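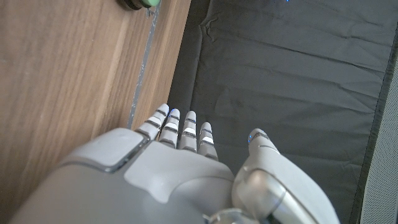
Oluf Nørgaard wrote that he owns every cleaning product sold in Fulach and still can't make himself start on the kitchen. He asked for a better degreaser. I sent him the following, which is mostly about starting.

Getting Yourself to Do the Chores You Put Off

Most put-off chores are short. Scrubbing a sink takes a few minutes and people avoid it for a week. The dread is attached to the thought of the job, and it usually fades once your hands are busy. The tips on this page are meant to shorten the time between thinking of the chore and touching it.

Set a timer for eight minutes. Work until it rings, then stop if you want to. You have to be allowed to stop or your mind won't believe you the next time. I often keep going. On the days I don't, the sink is still cleaner than it was.

Name the first motion. "Clean the fridge" is hard to begin. "Take out the milk" is easy. Write the first motion on your list in place of the chore:
Oven: pull out the racks.
Closet: carry the shoes to the hall.
Mail: open the top envelope.
Bathroom: take everything off the edge of the tub.

Keep the tool where the job is. A second sponge under the bathroom sink gets that sink wiped. A single sponge in the kitchen does not. If you have to cross the house to fetch something, you will meet another chore on the way and do that one, badly.

Hook the new chore to an old one. Coffee brewing is a good hook. So is waiting for the shower to warm up. Pick something you already do every day without thinking about it, and put the chore right behind it. Wiping the stove went behind my morning coffee last October and has stayed there. Dusting went behind the evening news and lasted a week. I watch the news less often than I thought. 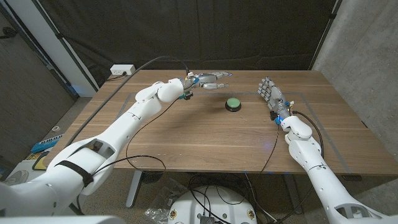
One reader disagrees with rewards and says that paying herself 50 cents for every load of laundry made her hate laundry more, and that she began skipping loads when she was out of change. I have heard this from several people. Small payments seem to work for jobs you have no feeling about and can spoil the ones you half like. If you enjoy folding, leave it alone. Save the reward for the litter box.

A better choice for most people is to pair the chore with something pleasant while it is going on. Keep one audiobook for ironing and don't listen to it at any other time. The rule about other times matters more than the book.

Lower the finish line. People who describe themselves as messy often have stricter standards than tidy people do. They won't wipe the counter unless they can also do the backsplash, the toaster and the crumbs behind the toaster. Decide ahead of time what counts as done. For a weeknight kitchen, mine is dishes out of the sink and the counter wiped. The floor is not included.
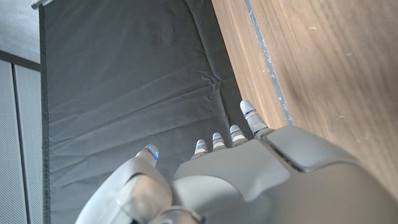 Give unfinished jobs a place to sit. A half-done task nags at you less when it has a border, and the border can be very simple. A cloth works well. Choose one that looks different from the surface beside it, like the dark gray sheet of fabric next to the light brown wooden tabletop, so you can tell at a glance which side is the project and which side is for eating. Mine is an old Fleltex blanket folded in half. The mending stays on it, and when company comes I fold the corners in and carry the whole thing to the bedroom.

Limit the open jobs to 3. When a fourth one turns up, finish one or put it away properly, with a note saying what comes next. The note should be plain enough to follow when you are tired. "Needs black thread, left cuff" will do.

Watch the time of day. Decisions get harder as the evening goes on, and sorting is nearly all decisions. Do the junk drawer at 10 in the morning if you can. Leave the jobs that need no thought, such as sweeping or taking out the trash, for after supper. 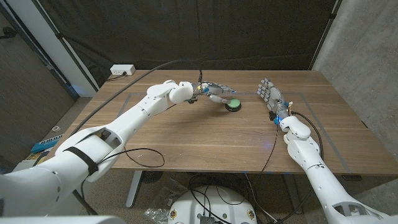

The same goes for paperwork. Bills and school forms go badly at night, and a form filled out wrong has to be done again. If evenings are the only time you have, do the reading and sorting one night and the filling out the next.

Don't scold yourself for the missed week. Guilt makes people avoid the room as well as the chore. I kept a chart for 19 weeks with a mark for each day I did the dishes, and the weeks after a bad one went better when I simply drew the next mark and left the blank squares alone.

Share the list by preference. In a household of two or more, have each person cross off the job they hate most before anything is assigned. The hated jobs are often different. Whatever gets crossed off by everyone is taken in turns, and the turns go on the calendar in pen.

For the degreaser question: hot water, dish soap, and let it sit while the timer runs.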